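How a college decides who gets a place

A college is a place where people study after they leave school. Most colleges have more people asking to join than they have room for. The work of choosing between them is called admissions. This page explains the steps in the order they happen, using Gondstead College as the case.

Step one: counting the places

A place means one student on one course for one year of entry. The number of places is fixed before anyone applies. It depends on the size of the teaching rooms, the number of teachers, and the equipment each course uses. A course with laboratory work usually has fewer places than a course taught only in lecture rooms, as each student needs a bench to work at.

Gondstead has 200 places for new students each year. This number is called the intake. It gets roughly 1000 applications. Divide the applications by the places and the answer is five, so there are five applications for every place. This is called the application ratio. A higher ratio means it is harder to get in. It does not tell you how good the teaching is.
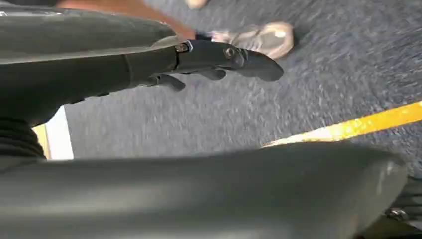
A beige shoe on the floor.

Step two: the application form

The person applying is called the applicant. The form asks for a name, an address, the course wanted, the subjects studied at school and the marks gained in them. If the exams have not been taken yet, a teacher writes down the marks that are expected. These are called predicted grades.

The form also has a space for a personal statement. This is a short piece of writing in which the applicant says why they want to study the subject. It is read by a member of staff called an admissions tutor. At Gondstead the tutor for science courses is Bhupendra Srivastava and the tutor for languages is Jeanine Van Wijk.

Step three: the entry requirements

Each course has a list of marks and subjects that an applicant must have. These are the entry requirements. A chemistry course will normally ask for chemistry at school. A history course may accept many different subjects.

The tutor first checks each form against the list. A form that does not meet it is set aside. The forms that are left are then read in full.

Some courses use an interview as well. An interview at Gondstead is a talk between the applicant and two members of staff. Both write down a score out of 10 without seeing the other's score. The two scores are then added together. If they are far apart, the notes from the interview are read again by a third member of staff.
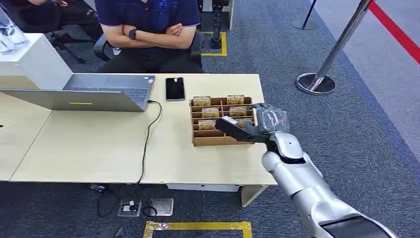
Pramila Grewal asked by letter whether an applicant who is shy will lose marks at interview. The scoring sheet has no line for being shy or confident. It has lines for understanding the question, giving reasons, and using facts correctly. An applicant may stop to think before answering, and may ask for a question to be repeated.

Step four: the offer

A college that wants an applicant sends an offer. There are two kinds.

An unconditional offer means the place is theirs if they say yes.

A conditional offer means the place is theirs if something else happens first, usually getting certain marks in an exam.

Colleges send out more offers than they have places. This looks like a mistake but it is worked out beforehand. Some applicants will say no and some will not get the marks. The college looks at how many offers were taken up in past years and uses that to decide how many to send.

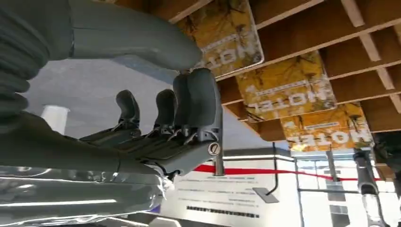

Booklet and brown wooden rack.

Step five: the waiting list

If a course is full, an applicant may be put on a waiting list. When a place becomes free, it goes to the next person on the list. Gondstead closes its list at the end of September, after teaching has started. After that a free place stays empty until the next intake.

Words used on this page

Admissions: the work of choosing new students.
Applicant: a person who has asked for a place.
Application ratio: the number of applications divided by the number of places.
Entry requirements: the marks and subjects a course asks for.
Intake: the number of new students in one year.
Predicted grade: the mark a teacher expects a pupil to get.

Text by Omprakash Yadav. Checked by Rekha Awasthi.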